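Notebook – bimanual folding, December

Morning, 9:40. Reran the evaluation on the Gava checkpoint because I don't believe the number Vilgot put in the group slides. Not his fault, he used the scoring script as it stands, and the scoring script is generous.

Background for Siv, who is joining the thread cold. The training set is 835 teleoperated folding episodes. Of those, 179 are dark garments. The claim going around is that the policy "generalizes across color," and the support for it is that the success rate on dark clothes is close to the rate on light clothes. My problem is with what counts as success. The script takes the last overhead image, segments the garment, fits a rectangle and compares areas. On a dark pile the segmentation swallows everything. Folds, gaps, a sleeve tucked under, a second garment touching the first, all one blob. A blob fits a rectangle pretty well.

So the dark number could be good because the policy is good, or because the scorer is blind. Nothing we have measured so far tells these apart.

What I did: took the saved final images for the dark episodes and had Chathurika grade them by eye without seeing the script's verdict. Then I graded the same ones separately. We agreed with each other on most of them. We disagreed with the script a lot more than I would like, and nearly always in the same direction, the script passing things we would fail. I'm not writing a percentage down yet. Marit will put it in a talk.

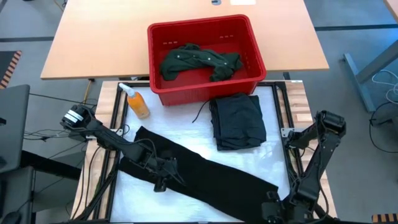 Second complaint, the segmentation again but earlier in the pipeline. We use the same mask to decide when an episode begins and ends. If a long black piece is spread on the white surface and there is already a folded dark stack nearby, the mask can join them, and then the "garment area" hardly changes when the arms start working. I found clips where the start marker comes well after the first grasp. That means the policy is trained on trimmed episodes with the approach missing, for dark clothes only. If it then hesitates at the first grasp on dark clothes, we've been calling that a perception problem. Might just be our trimming.

Drawstrings are their own mess. A thin dark cord lying out across the surface changes the fitted rectangle far more than it should. Agnes suggested eroding the mask to get rid of it. Tried it on a handful of images. It removes the cord and also eats thin sleeve edges, so I've left it off.

14:15. Talked to Vilgot. He thinks the effect is real and the scorer only blurs it. Possible. His argument is that the grasp points on dark cloth land where a person would put them, and he's right that they look sensible when you watch the playback. But we both know what playback does to people who want the thing to work, and I include myself.

Also not convinced by the Nordin baseline. It was run before the gripper offset was corrected, and we are comparing against it as if nothing changed. Either rerun it or drop it from the table. I vote drop.

To do:
Retrim the dark episodes by gripper closure instead of mask area.
Keep the script's score but report the hand grades next to it.
Same hand grading for a matched set of light garments. Without this the whole comparison is worthless – we may be just as generous there.
Ask Marit to hold the "across color" slide.

Chathurika wants a third grader who hasn't heard any of this. Siv is out, having now read this page. Will ask Agnes, if she hasn't opened the notebook yet.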